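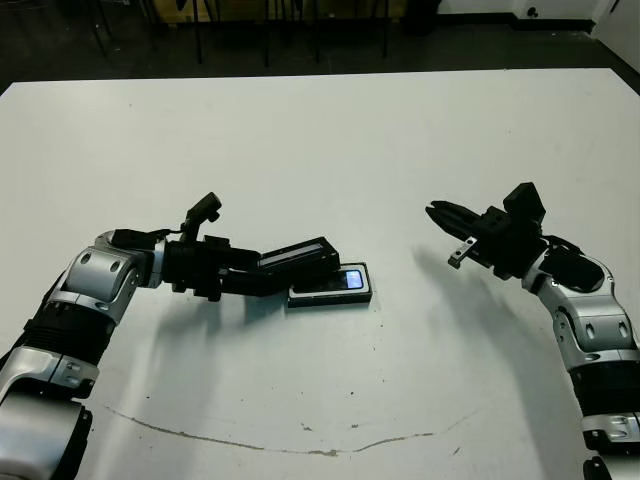
Matte white coatings mark more easily than gloss, and I'm trying to settle on a cleaning method before I recoat. The coating is Reltora two-part in the matte grade, applied by roller over the maker's primer. Dish soap removes grease but leaves grey smudges. Isopropyl moves them from one place to another. A white top this large makes a local repair hard to hide, so I don't want to sand one patch and leave the rest. Has anyone brought the colour back evenly without a full recoat?

Posted by levelcoat, September, 7:40 pm

kerf_and_fill wrote:
Grey smudges on a matte coat are usually residue sitting in the texture. Stop using dish soap. Most of it contains something that stays behind and holds dirt. This is the order I use:

1. Vacuum with a brush head. Grit left on the surface will scratch it on the first wipe.

2. Mix 100 mL of Prito alkaline cleaner into a bucket of warm water. Leave it on for two minutes and don't let it dry. The tiny dark specks either lift at this point or they are in the film.
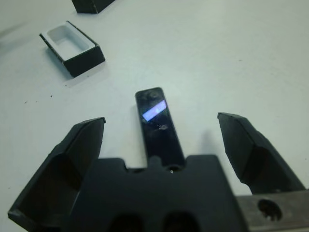

3. Rinse twice with plain water and change the cloth between rinses.

4. Dry with a clean cotton towel, working in one direction.

5. If smudges remain, go over the whole top with a white Fukalero pad, wet, with light pressure.

oldprimer wrote:
I disagree with step 5. Any pad will burnish a matte coat if you stay in one spot, and then you have a shiny patch that shows at a low angle. I did this to a counter and had to recoat it. Try it on a 50 mm square near a corner first and look at it the next morning.

kerf_and_fill wrote:
A test patch is fair. I haven't had burnishing with the white pad, only with the green one.

levelcoat wrote:
Steps 1 to 4 are done on my side. There is a thin brown line as well, with a few more brown marks near it along the near edge. It has not faded with the Prito mix.
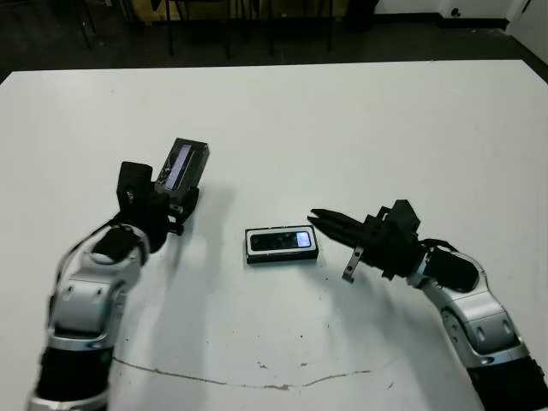

Brown line, lower portion of the top, dips in the middle.

oldprimer wrote:
Could be tannin, could be rust, could be coffee. They need different treatment. Test for rust first with a weak oxalic acid solution on a cotton bud. Wear gloves, rinse well, and keep it away from any bare metal. If there is no change after five minutes, try a peroxide poultice under plastic wrap. Tannin and coffee will usually lighten with that — rust won't.

levelcoat wrote:
Oxalic did nothing on the end I tested. The poultice goes on tonight. If it fails I will scuff the whole top with 600 grit and put on one more coat.

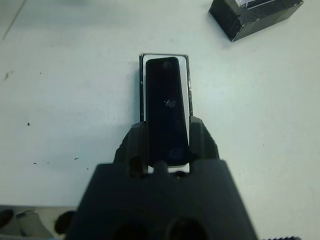 For the recoat I would stay with Reltora. Nechyporuk has the matte in stock, batch 394, and I would buy enough of the one batch to cover the full area.

kerf_and_fill wrote:
600 is too fine for that product. The sheet I have asks for a coarser key, or the new coat can peel in sheets.

oldprimer wrote:
Depends on the age of the film. Mine was recoated over 600 and it has held. I would spot-prime the brown line either way — a stain that survives peroxide will come through a white topcoat.

levelcoat wrote:
Noted on the primer. I'll check the sheet for the grit and post the poultice result.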